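Software Engineer, Manipulation Planning and Perception
Drultano, full time, on site with flexible start times

We write the software that lets a two-armed robot do fiddly tabletop jobs without somebody hovering over the stop button. We're a small group, we like our work a great deal, and we have room for two more engineers to join us in April.

The team looks after three codebases. Follix is the planner, Guo is the perception stack, and Suson is the set of logging and replay tools that everybody leans on when something goes sideways at four in the afternoon. You'd spend most of your time in one of them, but you'll end up reading (and fixing!) all three.

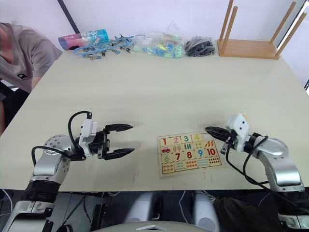

Follix plans for both arms at once, and it's the part of the system we argue over most. Each arm has its own reach limits and its own idea of the cheapest way to get somewhere, and they have to share the same patch of air without clipping each other. Our current benchmark is a wooden number puzzle sitting between the two grippers, with the numerals along the top row in their slots over the little pictures that go with them. It's a lovely problem. The tiles are flat, the fit is snug, and a grasp that's a couple of degrees off at pickup is still a couple of degrees off when you get to the slot. If contact-rich planning is your thing, you'll have a great time.

Guo has to tell Follix where everything is. It fuses the head view with the wrist views, estimates a pose for each tile and passes along how sure it is. The wrist views are close and detailed, but the fingers get in the way, and we want someone who finds occlusion interesting and has opinions on how uncertainty should travel through a pipeline.

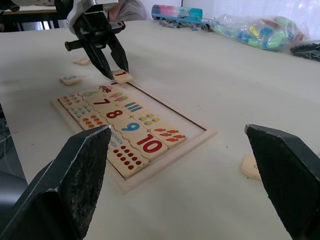 Wrist view: the other arm's fingers at the "1" tile, just off the top rim of the board.

Then there's Suson. Every run is logged with joint states, planner decisions, camera streams and pose estimates on one clock, and you can scrub back to any moment and re-run the planner from there. The regression suite is now at 3100 replayed episodes and we'd like it to finish before lunch. If you've ever rewritten a slow tool on your own time because it was bugging you, please apply for this one.

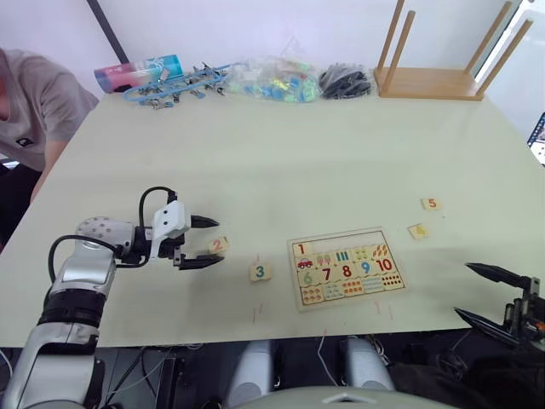

Head view with the "2", "3", "4" and "5" tiles out of the board.

What you'd be doing in your first few months:

Improving how Follix decides which arm should take which tile, including when to hand the choice back and replan
Adding calibration checks to Guo so a bumped camera gets flagged early
Writing tests, reviewing other people's code and having yours reviewed
Running your own changes on the robot
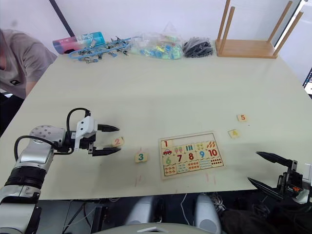
That last item matters to us. Simulation gets you a long way, but we all take turns at the table, and new people get robot time in their first week. You don't need to have worked with hardware before. We'll teach you the startup routine, the stop procedure and how to put a tile down so the next person's run starts fair.

What we're looking for:

Solid C++ or Python, and a willingness to pick up the other
Experience in at least one of motion planning, control, computer vision or developer tooling
Clear writing, as our design decisions all live in short documents
Patience with colour calibration

A degree is fine, and so is a pile of good open source work.

To apply, send a resumé and a paragraph on a bug you enjoyed chasing to Marites Panganiban, who leads the software group. There's a short call, then a paid half-day working on a real Follix issue with one of us. Everyone who applies gets a reply.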